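Print this page | E-mail this page

Loading and Storing a Test Tube Rack

This guide is issued by the Davatstead Teaching Laboratory for staff and students. It applies to racks with a square-opening grid and to tubes of the standard size supplied by Trirnell.

Before you begin

Wipe the work surface and place the rack flat on it, away from the edge. Keep written notes to one side, where spills will not reach them.

Loading the rack

1. Label each tube near the top, above the level of the rack grid.
2. Hold the tube by its upper third and lower it straight down into the opening. Do not force it. A tube that enters at an angle may rest against its neighbor.
3. Fill the back row first and work toward the front.
4. Leave 2 openings free at one corner for tubes awaiting inspection.
5. Record the position of each tube before moving the rack.

Clearing up

Remove tubes one at a time. Rinse the empty rack with warm water and let it drain upside down. Wooden stir sticks are for single use and go in the general waste. Return capped bottles to the shelf upright.

Questions about this guide should be sent to Stepan Pasichnyk, Laboratory Services.

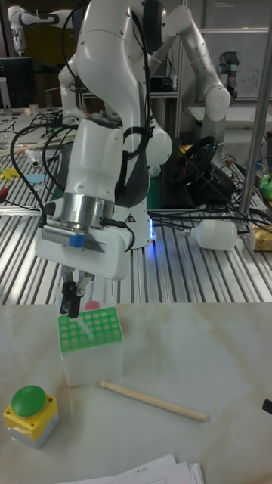
Replacement racks may be requested through the Davby stockroom. Please allow 4 working days for delivery.

This site uses cookies. By continuing to browse, you accept their use.

Contact us | © Davatstead Teaching Laboratory | Back to top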